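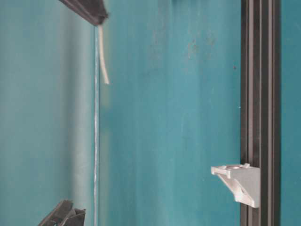

13 July 2020 — Fevimton cable kit, trial entry

Day 5 with the kit on loan from Sosa. The brochure calls it "a complete solution for flexible parts." So far it has completely solved two cardboard boxes and most of my bench space. Price as quoted still doesn't include the finger set, which Sosa lists as an "accessory," in the sense that wheels are an accessory to a car.

Installed the Makdale controller update before lunch. Eleven minutes promised, long enough in practice to eat lunch and resent it. Gripper homing is quieter now. Force threshold went back to the factory value without asking, so write yours down before you update. Mine is on the tape on the monitor.

Acceptance terms we agreed with Sosa: 384 cycles without a manual reset, then we talk about buying. The quote says the fingers are good for 1000 cycles before inspection, but doesn't say what we'd be inspecting for. Emailed to ask. Got back the brochure.

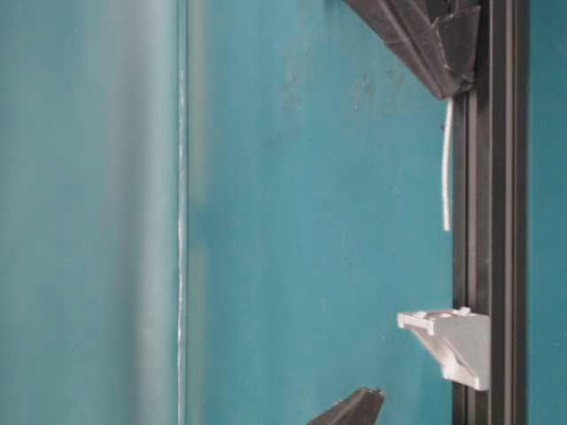 Approach settings are where the kit earns some of its money. The teach screen lets you store an offset per cable and nudge it in small steps, and the steps are repeatable, more than I can say for the old Lundgren unit. What it lacks is any notion of a free end. With the white cable hanging down beside the rail, the end stops above the bracket, and the software wants one grip point and a length, as if the thing were a pencil. I'd like a second point near the tip — asked for it in May, was told it's on the roadmap.

To do: put the force threshold back, save offsets under a name other than "test," try the slower close speed. Also find out if the loan period counts from delivery or from when the license key finally worked. I have a strong preference.

Questions about this log: see the bench binder | © 2020 | Back to top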